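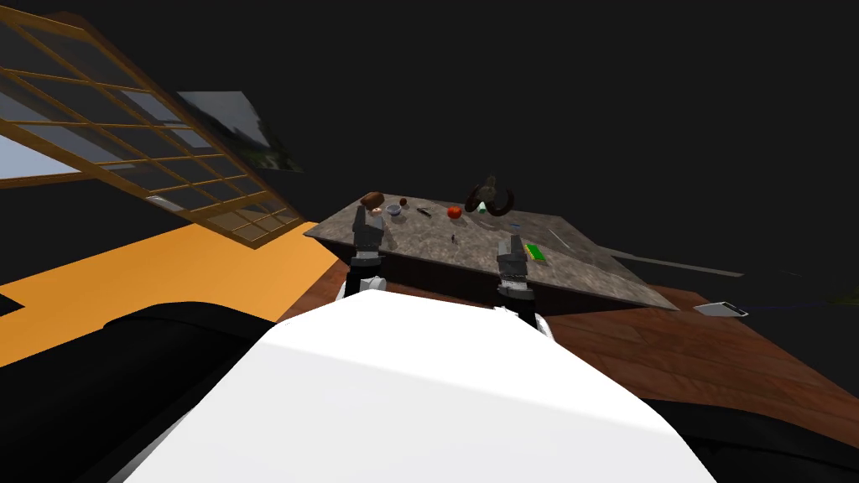
**Gresivwood Fire Protection District**
**Technical Rescue Working Group – Minutes, March 2021**

Chair: Aurel Moldovan
Present: station officers for Hidano and Preda, training officer, equipment officer, dispatch liaison
Apologies: county building inspector

## 1. Previous minutes

Accepted with one correction. Item 4 should read "secondary anchor", not "second anchor point".

## 2. Elevator entrapment at the Mirnine building

The chair went through the incident report. One car stopped between the fourth and fifth floors with two passengers inside. The Preda crew was first on scene. Power to the car was isolated at the machine room disconnect and locked out before the landing door was opened. Both passengers were removed through the fifth floor landing. One was taken to the hospital with a wrist injury and released the same evening. Time from dispatch to removal of the second passenger was 26 minutes.

Points recorded:

- The machine room key was not in the lock box. The crew got it from the building manager. The lock box inventory for the address was last checked before the change of management.
- Radio coverage in the shaft was poor on the main channel. The crew moved to the direct channel at the third floor and had no further trouble.
- The gap below the car was guarded by one firefighter until a barrier was brought up. The Preda officer asked that the barrier be carried up with the first load. Agreed.
- The elevator contractor attended and took the car out of service. Cause of the stop is with the contractor and is not a matter for this group.

## 3. Lock box checks

The district has 514 lock boxes on record. The dispatch liaison reported that 70 have no inspection date in the system. It is not known if these were missed or if the dates were lost when records were moved over. Station officers will check the 70 first, then go back to the normal cycle.

Hidano asked if engine crews could do the checks during hydrant rounds. The chair had no objection, provided the form is filled out on site and not at the end of the shift.

**Action:** dispatch liaison to send each station its list. Hidano and Preda to report in April.

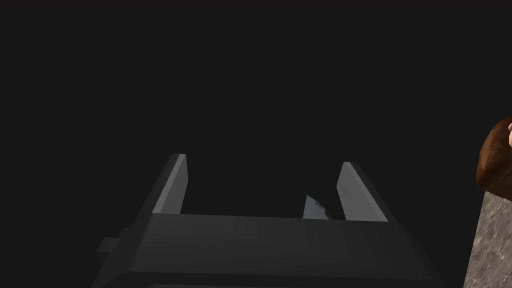 ## 4. Rope and harness replacement

Two main lines at Hidano reach the end of their service life this year. The equipment officer has a quote of $1,584 for both, delivery included. The Preda lines are in date. One harness at Preda was pulled for worn stitching on the left leg loop and has been tagged and cut up.

Purchase approved. The old lines may be kept for knot practice if marked at both ends and stored away from the truck – the training room cabinet was suggested.

**Action:** equipment officer to place the order and update the rope log.

## 5. Training

Elevator door and interlock refresher to be held at both stations. The training officer wants the session to cover hydraulic cars as well as traction cars, as the last one covered traction only. The lockout step will be done by each member individually. Dates to be set once the April roster is out.

The confined space drill stays on the plan. The site is not settled.

## 6. Other business

The Preda officer asked for a second four-gas meter. Held over until a price is available.

Spare batteries for the portable radios are being returned to the wrong chargers at Hidano. Chargers to be labeled.

## 7. Next meeting

April, Hidano station. Lock box returns to be sent to the chair ahead of the meeting.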